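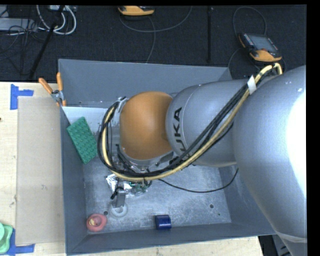 Work Systems and Automation
Unit 6: Bin picking and the people around it
Handout, version of 30/01/2021

Reading before class: chapter 4 of the course reader. Bring the task inventory sheet from Unit 5.

1. Scope

Bin picking means taking single parts out of a container in which they lie in no fixed order. In most plants it is done by hand, usually as a short step at the start of a longer job: kitting, machine loading, packing. This unit deals with what happens to that longer job when the short step is given to an arm. Vision and grasp planning were covered in Unit 3 and are assumed here.

2. Terms

Cell: the arm, its controller, the bin, the place position, and the floor area reserved for them.
Teach pendant: the handheld unit used to jog the arm, edit points and clear faults.
Assist: any event in which a person must act before the cell can continue.
Attendance ratio: time a person spends at the cell divided by time the cell is scheduled to run.
Residual task: work left to people after the main task has been automated.

3. Case: Cekwood kitting area

Cekwood assembles small furniture fittings. Before the change, kitting was done at 6 stations, each with one picker per shift. A kit held 24 parts. Pickers also checked for damaged parts, told the storeroom when a bin was running low, and trained new hires by working next to them. None of these three duties was in the written job description.

The integrator, Kassab, replaced 4 stations with robot cells. The two remaining stations kept the parts that the cells could not grasp reliably: thin flat plates, parts that hook into one another, and anything delivered in soft bags. Target output was 500 kits per shift for the area as a whole.

Task inventory, before and after:

Picking common parts. Before: picker. After: cell.
Picking flat or tangled parts. Before: picker. After: picker, at the manual stations.
Damage check. Before: picker, during the pick. After: unassigned for the first month, then moved to final packing.
Low bin notice. Before: picker, by voice. After: cell count, sent to the storeroom screen.
Bin change. Before: picker. After: cell attendant.
Fault clearing. Before: none. After: cell attendant with pendant.
Training of new hires. Before: picker. After: line lead, in a separate session.

Note the third row. The integrator's specification listed picks, cycle time and uptime. It did not list the damage check, which had never been timed as a separate step.

4. Effects on the job

4.1 Pace. A picker sets the pace within a shift. An attendant responds to assists, which arrive unevenly. Long quiet periods followed by several stops close together were reported as more tiring than steady picking.

4.2 Skill. Jogging an arm near the walls of a bin takes practice. At Cekwood, attendants received one day on the pendant and were at first allowed only to restart. Every other stop went to maintenance. When permission was extended to include moving the arm clear of the bin, waiting time per stop fell by roughly half.

4.3 Grading. The attendant role was first paid at the picker grade. It was regraded in June, after the wider permission took effect.

4.4 Contact. Manual stations faced each other. The cells are fenced and attendants cover two each, so spoken exchange during the shift dropped. Informal training dropped with it.

5. Comparison: Skutilow

Skutilow installed similar cells but had pickers sort the trial parts themselves into "send to cell" and "keep by hand" before the layout was fixed. The sort took two shifts. The damage check came up on the first of them and was written into the packing step before start-up. Assist rates were not published, so no comparison of output can be made.

6. Measures

Attendance ratio = attended time / scheduled time
Assist rate = assists / completed picks
Mean assist time = total assist time / assists

Report all three. A low assist rate combined with a long mean assist time can tie up an attendant as much as the reverse. Count walking time as attended time.

7. Exercises

a) Using the task inventory in section 3, mark each row as transferred, residual or new.
b) Ason, a parts supplier, wants one attendant for four cells. State which data you would request and for what period.
c) Draft a job description for the attendant role, one page at most. Include the limits of pendant use.

Hand in (a) and (c) on paper. Exercise (b) will be worked through in the seminar.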